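Course notebook, Sunday, after the Bunport recce

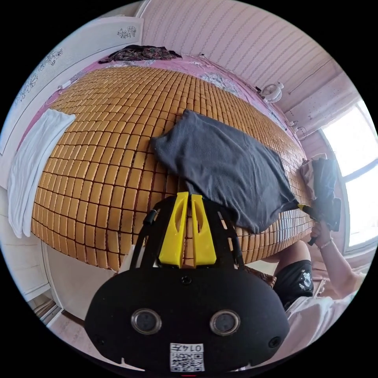

Legs 1 to 3 are settled. Walked leg 2 again this morning starting from the quarry gate and the new line works. It drops off the ridge earlier than the old one and joins the forest road below the sheepfold, so teams no longer go near the farm at lambing time. Distance is nearly unchanged.

Checkpoint 4 is still a problem. The knoll on the map has two tops and the control description only says "knoll". Either move it to the stream junction 200 m north or write "eastern top". I prefer the stream junction. It is easier to reach with the kite and bag, and the marshal can get a phone signal there.

Climb on the long course comes to 3,878 m using the contours, which is more than last year. The Rirkard tracker gave a lower figure but it lost the satellites twice in the gorge, so I have gone with the map. If we need to trim, the out-and-back to the trig point can go. It costs a lot of height for one control and most teams will skip it anyway.

Paddle leg: the Zilulero put-in is fine at today's level. Muddy bank, room for six boats at a time. The take-out is worse. The landowner is happy for us to use the field but wants no vehicles past the second gate, so boats have to be carried 800 m to the trailer. That needs to be in the race notes so crews bring straps. Ask whether a quad would be allowed for the sweep boats.

Maps: proof 2 came back with the out-of-bounds hatching printed too pale, same as proof 1. Asked for it darker and for the magenta to be left alone. Waterproof paper is ordered – the Theodorakopoulos stock again, it folded well last time and the ink held.

Transition at the village hall: bike racks down the left side, kit boxes on the grass if dry. Keys from the shop, open at 7 am. One outside tap, so bike washing has to wait until the finish.

Still to do:
Forestry permit for leg 5, signed copy
Tape for the two stiles on the river path
Night check of controls 9 to 12, reflectors on both sides
Cut-off for the short course – 4 pm looks too tight, try 4.30
Spare dibbers, test and charge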